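Odonden Bench Talk > Small Glassware and Heating > Tealight under a tripod, am I kidding myself?

gauzeandeffect
Posts: 1072
January 1, 2026

New year, same beaker. I've been laying out a long brown table for simple demonstrations: weigh a bit of something, put it in a bit of water, warm it gently, look thoughtful. The kit is a small kitchen scale, a couple of small beakers, a wire tripod with a square of gauze on top, and a tealight, because I refuse to have gas in the building and the building feels the same about me.

The tealight is where I'm wavering. With 70 mL of tap water in a beaker I gave it 7 minutes and produced what my grandmother would have called a nice temperature for a foot.

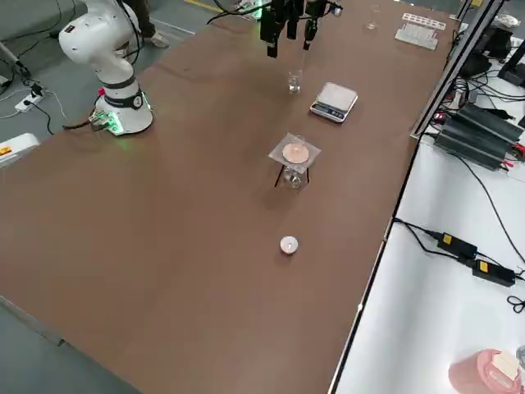 I'm not after a rolling boil. I want enough warmth that sugar visibly goes into solution faster than it does in the cold one beside it. My feeling is the flame is sitting too far below the gauze, but the tripod was sold as standard height and I've lost the leaflet, which had a diagram and an apology in four languages.

Has anyone made this work, or do I go and buy a proper spirit burner from Prolimow like a grown-up?

meniscus_menace

Lift the candle. A tealight is made to sit right up under an oil dish, and you've got it living in the basement. An upturned terracotta saucer gives you a few centimetres, and it won't scorch. Don't use a stack of beer coasters. I'll leave it there.

Also, two candles under the one gauze run into each other and the wax gets far too hot. Stick with one and be patient.

tareagain

Going to disagree with the menace on patience. If there are people watching, patience is the first thing to run out. Pre-warm the water in the kettle, pour it in at forty-odd degrees and let the candle hold it there. The candle is decoration with a job.

And use less water. There's no law about filling a beaker to the colour change on the label.

meniscus_menace

A candle that's only holding the temperature is a prop. Might as well draw the flame on a bit of card.

tareagain

Cheaper, too.

gauzeandeffect

Please don't fight over my foot water.

I'll try the saucer first and the kettle second. While I've got you, there's the matter of where the scale goes. I had it down the far end, on the theory that scales like to be left alone, and spent the whole run walking back and forth with a beaker held out in front of me like a waiter on his first shift. Now it's in the middle, in easy reach of the glassware. 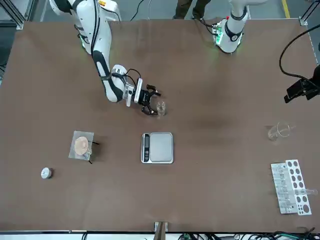
Small clear beaker upright on the table, scale close by.

It's a Fanness, if anyone cares. Good for 800 grams according to the box, and it sulks at anything under two.

spoutside_in

Middle is fine for reach, but keep it clear of the tripod. Warm air rising off a beaker next door will make a cheap scale wander, and so will leaning on the table, and so will breathing if yours is like mine.

Weigh the beaker dry, write the number on masking tape, stick the tape on the beaker. Then you never have to trust the tare button, which on my Fanness has the moral character of a vending machine.

tareagain

I've never had a wander from warm air at kitchen-scale resolution. On a lab balance, sure. On a thing built for flour I think you're flattering it.

spoutside_in

Mine drifted a full gram next to a mug of tea. I'll grant you it was a big mug.

labelmaker_blues

Coming at this from the cleaning-up end. At the Rahman hall we lost more glass to rolling than to heat. Anything round gets a rack or it gets swept up. Small vials are worse, they tip over if you so much as look at them, and we bought a whole new lot in October.

The wide white plastic racks are worth the money. Put the tubes at the back and leave the front row free so you aren't reaching over anything.

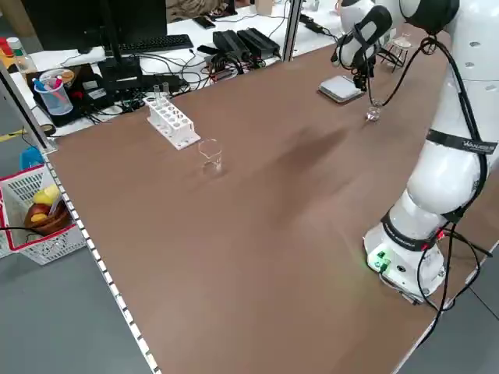 Do you need a stirring rod for this, or can you just swirl the beaker?

Swirling is fine for a small amount of sugar in a small beaker. Use a glass rod if the beaker is sitting on the gauze, so you don't have to pick it up while it's hot.

gauzeandeffect

Rod it is. I own one, it's in the drawer with the good scissors, so in practical terms I don't own one.

Saucer report: noticeably warmer, and the sugar went in well ahead of the cold beaker. Soot on the gauze, though, a neat black circle of it. Is that the candle being too close now?

meniscus_menace

Yes, the flame's touching. Drop it by the thickness of the saucer's rim, or trim the wick. Soot comes off with dish soap and a grey sponge you never planned to use again.

tareagain

Kettle leaves no soot.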